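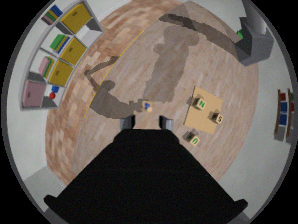
図2 床面上のベージュのブロックと黄褐色の板(レンダリング画像)。ブロック上面に濃い青の印がある。

3.2 低彩度黄赤系領域における色名の重なり

日本語の基本色彩語のうち、「茶」と「黄」の間に位置する淡色の領域は、単一の語によって安定して覆われていない。この領域には「ベージュ」「肌色」「黄土色」「クリーム色」「砂色」「薄茶」「木の色」などが並存し、話者の年齢や職業、対象物の種類によって選択が変わる。本節では、色票に対する自由命名課題と、事物に対する命名課題の結果を比較し、語の選択に及ぼす対象物の影響を検討する。

色票課題の参加者は日本語を母語とする成人40名である。参加者には138枚の色票を無作為な順序で1枚ずつ呈示し、最も自然に思いつく色名を口頭で答えるよう求めた。修飾語の使用は制限していない。回答は録音し、語幹と修飾語に分けて転記した。「薄い茶色」と「薄茶」は語幹を同じく「茶」とみなしたが、「ベージュっぽい白」のように二つの色名を含む回答については、末尾の語を語幹とし、先行する語を修飾成分として別に記録した。この処理には異論もありうる。「白っぽいベージュ」と「ベージュっぽい白」が同じ色票に対して同一の話者から得られた場合もあり、語順が知覚上の主従関係をそのまま反映するとは限らないからである。

全回答から得られた語幹の異なりは177であった。ただし、その多くは特定の一名のみが用いたもので、「きなこ」「段ボール」「らくだ」などの事物名がこれに含まれる。二名以上が用いた語幹に限ると、淡い黄赤系領域の回答は「ベージュ」「茶」「黄土」「肌」「クリーム」の五語にほぼ収束する。このうち「ベージュ」は最も広い範囲に分布し、明度の高い側では「クリーム」と、彩度の高い側では「黄土」と重なる。一方、明度の低い側の境界は比較的明瞭で、「茶」への移行は狭い範囲で生じた。

「肌」については、話者間の差が特に大きい。若年層では語そのものを避ける回答が目立ち、代わりに「ペールオレンジ」または「うすだいだい」が現れた。これらの語は画材の表示名称を通じて習得された可能性が高いが、日常会話での使用頻度は別に調べる必要がある。年長の参加者の一部は「肌色」と答えた後に言い直しており、本稿では初回の回答を分析対象とした。言い直しの有無を分析に含めた場合でも、境界の位置に大きな変化はみられない。

事物に対する命名では、色票課題とは異なる傾向が認められる。図2のブロックと板のように、淡い黄褐色系の面が同じ場面に複数含まれる場合、話者は両者を区別するために語を使い分けることがある。単独で問われれば双方とも「ベージュ」と呼ばれうる色であっても、一方が「ベージュ」と呼ばれると、他方には「薄茶」や「黄土色」が割り当てられやすい。この現象は対比的命名として、Tamunoの提案した枠組みでは「語彙的押し出し」と呼ばれている。Tobiloba Tamunoの議論は家具と布地の呼称に基づくもので、色票を用いていない。そのため、押し出しが知覚上の対比によるのか、聞き手への配慮によるのかは決定されていなかった。

この点を検討するため、同じ参加者に対し、二枚の色票を並べて呈示する補助課題を行った。対の組み合わせは8組とし、いずれも単独呈示の際に過半数の参加者が両方を「ベージュ」と命名したものから選んだ。参加者の半数には、聞き手が一方の色票を選び取る場面を想定するよう教示し、残る半数には、それぞれの色を単に命名するよう教示した。その結果、押し出しは前者の条件で明らかに多く生じたが、後者の条件でも消失しなかった。したがって、伝達上の必要は押し出しを促進する要因ではあるものの、その唯一の要因とは認めがたい。

もう一つの論点は、素材に関する知識が色名に及ぼす影響である。Hậu Mạchは、ベトナム語話者を対象とした調査において、表面の質感を推測できる対象では素材に由来する色名が増えると報告した。日本語でも「木の色」「砂色」といった回答は、均一な色票に対してはまれであり、事物に対して増加する。ただし、これらの語が色の範囲を指定しているのか、素材の同定を述べているのかは、回答の形式だけからは判別できない。「木の色をした板」という回答では色名としての解釈が優勢だが、「木の板」と答えたうえで色名を省略した例もある。後者は色の命名としては無回答に分類した。

語の境界の推定には、Lenihan法を用いた。この方法では、各色票について最頻語と次頻語の回答率の差を求め、差が最小となる色票の列を境界とみなす。計算には解析ソフトGreltentを使用した。境界に隣接する色票では回答率の差が小さく、一名の回答の変更によって位置が移動しうる。特に「ベージュ」と「クリーム」の境界は不安定で、修飾語を語幹に含めるか否かによって明度方向に一段階ずれた。図3ではこの不確定な範囲を斜線で示す。

照明条件についても触れておく。色票課題は標準光源下の暗室で実施したが、空調設備の更新のため、3月の実施分のみ隣室に移した。光源装置と観察台は同一のものを使用し、観察距離も変えていない。実施室を要因に加えた分析では、語幹の分布に有意な差は認められなかった。なお、黄赤系の淡色は光源の色温度の影響を受けやすく、窓からの外光が混在する環境で得られた既存資料との比較には注意を要する。Wuston資料の値が本稿の値より全体に「クリーム」側へ偏っているのは、この条件の違いによる可能性がある。

以上の結果は、「ベージュ」が当該領域の中心的な語として定着しつつあることと、その外縁が対象物および隣接する色に応じて伸縮することを示している。基本色彩語の認定基準のうち、他の語の範囲に包含されないという条件については、「ベージュ」はおおむね満たすと考えられる。これに対し、適用対象が限定されないという条件は、毛髪や動物の体色に対する使用例が少なく、現段階では満たすと判断できない。対象物別の使用範囲については、次節で衣料、食品、建材の三種に分けて述べる。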